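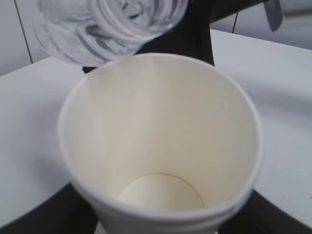
A plain white paper cup, seen from above.

Home Kitchen Table Storage Reviews About

6 min read

Zura Paper Cups, 9 oz: A Review of Something You Will Throw Away

I have reviewed a toaster that cost more than my first car, and it got fewer emails than the time I mentioned paper cups in passing. People have opinions about paper cups. Mostly they have grievances, and most of the grievances are damp.

So I bought a box of the Zura plain whites from Jikodora, where they live on the bottom shelf between the napkins and a rack of birthday candles. The box holds 115 cups. I have tried to think of an event to which one invites 115 people, or 57 people who lose their cup once, and have failed. Still, that's the box, and there is no smaller one.

I used them for three weeks. I have a cupboard full of actual glasses, and for three weeks I walked past it.

What you get

A cup. It has a rolled rim, a taper, and a seam at the bottom where the base meets the wall. There's no printing on it, no swoosh of teal and purple, no cartoon fruit, no reminder that it's a cup. I found this restful. The color is white if you're standing in the store and closer to cream on the inside once you get it home and look down into it, as I have now done more than most adults.

The cups come nested in plastic sleeves, and nested is putting it mildly. Getting the top one off is easy when you have both hands and some patience. At a party, with a child pulling on your sleeve, you will get two, and you will hand them over as one, and the child will discover this halfway through the juice. I don't know how to score that. The child was delighted.

The rim

A paper cup lives or dies at the rim. If the roll is skimpy the lip feels like drinking from an envelope. Zura's roll is decent, round enough to be comfortable and stiff enough that the mouth of the cup stays close to a circle when you pick it up near the top. Squeeze lower down and it gives, like all of them.

The rival brand at Jikodora is Puteo, which costs a little more and has a thicker wall. The Puteo is the better cup. I would like to be clear on that before the letters come. It is also the kind of cup that makes guests hesitate before tossing it, and then you find them on the bookshelf the next morning with a half inch of something in them. The Zura inspires no such loyalty.

The pour

Nine ounces is a good size for water, since it's more than a sip and less than a commitment. It's a terrible size for a person holding a full bottle in the other hand and talking.

The trouble with pouring from a plastic bottle into a paper cup is that neither party is helping. The bottle's side wall flexes. The cup weighs nothing. If the neck of the bottle touches the rim, even lightly, the cup moves away from you like a cat that's been to the vet. My advice is to hover. Keep the bottle clear of the rim, tilt slowly, and stop sooner than you want to. Past a certain angle a bottle gulps air and delivers everything at once, and then you're reviewing paper towels.

Do it with the cup standing on a table. I know everybody holds the cup in the air, and I know why (it feels competent), but a hand holding an empty paper cup grips it too hard, and a hand holding a full one grips it harder.

I had a run of bottles of various makes on hand, the one below being a Cestbon with a dark green label, and I came away with the view that the bottle matters more than the cup does. Some necks pour in a tidy line. Others dribble down their own threads and onto your knuckles, and no cup in the world can be blamed for that, although I have heard people try.

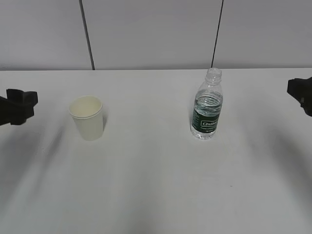

A reader wrote in to say that this whole section was a waste of ink, that anyone who already has a bottle can drink from the bottle, and that pouring water out of one disposable thing into another disposable thing was "how civilizations end." I have thought about that email more than I'd like. My reply was that it makes sense when several people share one bottle, or when somebody has already drunk from it and you'd prefer not to know who. The answer came back in one word, and the word was "glasses." Fair enough. I have them. They're in the cupboard.

How they hold up

With cold water, no complaints. I left a filled cup on my desk from lunch until I quit for the day and the base stayed sound. Overnight was another matter. By breakfast the seam had gone soft and there was a faint ring under it, and I wouldn't have carried it across a carpet.

Ice is fine. Soda is fine. Orange juice is fine and leaves a tint, if you're the sort who plans to reuse them, and I was, for research.

Coffee is a mistake. The box says cold drinks. I poured coffee anyway, on a Wednesday, at an hour when I wasn't reading boxes. The wall is a single layer and your fingers find that out right away. I ended up carrying it by the rim like something I'd found in the yard.

Out of the whole box I've come across three duds so far, all with a crimp in the rim. They held water. They just looked as if they'd had some news.

Stability is the weak point. The base is small next to the mouth, so an empty one will go over if you shut a door with feeling. Outdoors they're hopeless until filled. Put a little water in each one before you line them up on a picnic table, or weigh the stack down with the potato salad.

Should you buy them

For water, juice and children, yes. For coffee, no. For wind, no. If you're having people over whose opinion of you is still being formed, get the Puteo and check the bookshelf afterward.

I still have most of a sleeve left. My dentist would recognize them.

Related

Puteo Heavy Wall Cups: Too Nice to Toss
Tăng Folding Water Pitcher, Revisited After a Leak
What Jikodora Calls a Napkin
Ice Trays That Let Go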